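Week two of moving our grasp tooling over to Plomari and I have opinions, so, small thread.

The planner itself is great! What ate my Monday was timestamps. Gripper width and camera pose came in on different clocks, 14 ms apart, and every replay closed the fingers a hair early.

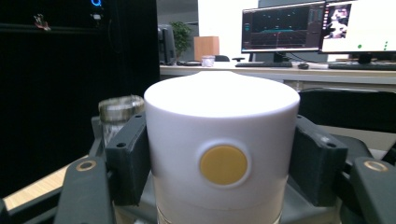
Fix was dumb. I stopped stamping on arrival and let Grellero (our logger) stamp at the source, then resample everything onto the camera clock. One config line and a lot of coffee.

Re-ran the whole March set after that. 1066 episodes, 14 rejected, all of them for pose tracking dropouts. I can live with that.

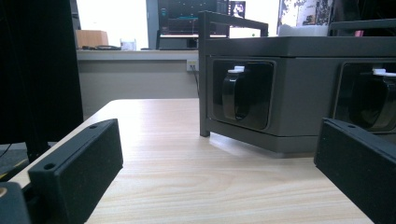

Next up is the approach phase. The policy sees plenty of closed-finger data and not nearly enough of the open-finger part before contact, so I'm reweighting the sampler (and probably breaking the loader again, sorry to whoever pulls main tonight).

If you're on Plomari too, check your clock source before you touch the gains. I'll push the resampler once the tests pass.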